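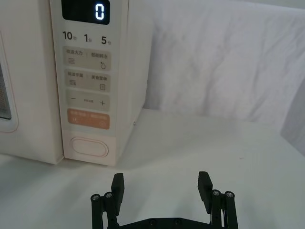

Mimico library opens a lunch corner with shared microwaves

MIMICO – Visitors to the Mimico branch library can now heat up their own food on site. The branch opened a small lunch corner this month next to the reading room, with 2 countertop microwaves and seating for 11 people. It is open from 11 a.m. until closing.

The ovens were supplied by Venudard, a local shop that sells used and imported kitchen appliances. One is an off-white model with its buttons labeled in Chinese. Across the top of the panel are quick keys for 10 seconds, one minute and five minutes, and the buttons under them cover power level, defrost and a food menu. Plus and minus signs share a button of their own, and the orange button is at the bottom.

The branch plans to put up a card with the button names in English by December. Until then, staff at the front desk can help.
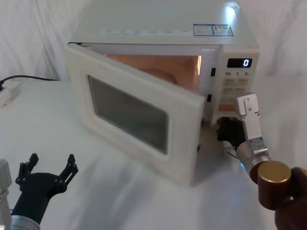 Users are asked to cover their food, wipe up spills and close the door when they are done, so the inside light does not stay on. Metal containers and foil are not allowed. Paper towels and a sponge are kept in the drawer under the counter.

The project cost the branch $200, which went toward cleaning supplies and an extra outlet. Kioko, the café across the street, has donated plates and forks.

Food is still not permitted in the reading room or at the computers. Drinks with lids are fine.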